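분류: 설치·설정 > 엔드이펙터 > 그리퍼 비교 시험

4장. 손목 카메라를 켠 채 그리퍼 비교하기

이 장은 Neduvora 2지 그리퍼와 Ağca 2지 그리퍼를 같은 팔에 번갈아 달아 보는 절차입니다. 카탈로그에서는 둘 다 뭐든 잘 집습니다. 카탈로그에는 종이봉투가 안 나옵니다.

준비
1. Flistow 컨트롤러의 전원을 끄고 그리퍼를 장착합니다. 커넥터가 뻑뻑하면 방향이 틀린 것입니다. 힘을 더 준다고 맞는 방향이 되지는 않습니다.
2. 전원을 켜고 손가락을 끝까지 벌렸다가 닫아 영점을 잡습니다.
3. 손목 카메라 화면 아래쪽에 두 손가락이 모두 들어오는지 확인합니다. 하나만 보이면 브래킷부터 다시 봅니다.

주의: 영점을 잡는 동안 손가락 사이에 손가락을 넣지 마십시오. 앞의 손가락은 로봇 것, 뒤의 손가락은 여러분 것입니다.

봉투 시험
4. 입구를 벌린 종이봉투를 평평한 면에 세우고, 천과 작은 공처럼 성질이 다른 물건을 넣습니다.
5. 팔을 봉투 바로 위로 옮겨 카메라가 안을 내려다보게 합니다. 접근 속도는 컨트롤러 눈금 23에서 시작합니다.
6. 팔이 움직이는 동안의 영상을 저장합니다. 노란 천과 초록 공은 영상이 심하게 번져도 색으로 구별할 수 있습니다. 어두운 물건은 접힌 종이의 그림자와 헷갈리기 쉬우니 정지 영상으로 한 번 더 봅니다.
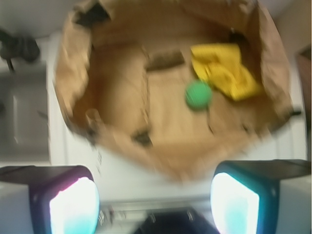 공부터 집으라는 순서에는 Sveva Serra가 반대했습니다. 천을 먼저 꺼내야 공이 딸려 나오는 경우를 따로 기록할 수 있고, 공부터 집으면 두 그리퍼의 차이가 운에 묻힌다는 의견이었습니다. 일리가 있어 이번 판부터 순서를 바꿨습니다. 옛 순서로 모은 기록 295건은 별도 폴더에서 조용히 쉬고 있습니다.

7. 천, 공, 나머지 순으로 집습니다. 봉투 벽을 함께 물면 실패로 적습니다. 봉투째 들어 올린 것은 인상적이지만 역시 실패입니다.
8. 그리퍼를 바꿔 달고 2번부터 반복합니다. 물건 배치와 조명은 그대로 둡니다.

참고: 노출 시간의 초기값은 1000입니다. 손가락 안쪽 패드가 하얗게 날아가면 500으로 낮추고, 두 그리퍼에 같은 값을 쓰십시오. 한쪽만 예쁘게 찍어 주면 비교가 아니라 편애입니다.

기록지는 Gollden 양식을 씁니다. 비고란에 "잘 됨"이라고만 적은 기록지는 Lutfa Gazi가 돌려보냅니다.

관련 항목
- 3장. 손목 카메라 브래킷 조정
- 5장. 패드 교체와 청소
- 부록 나. Flistow 오류 코드
- 개정 이력(2023년 7월 31일)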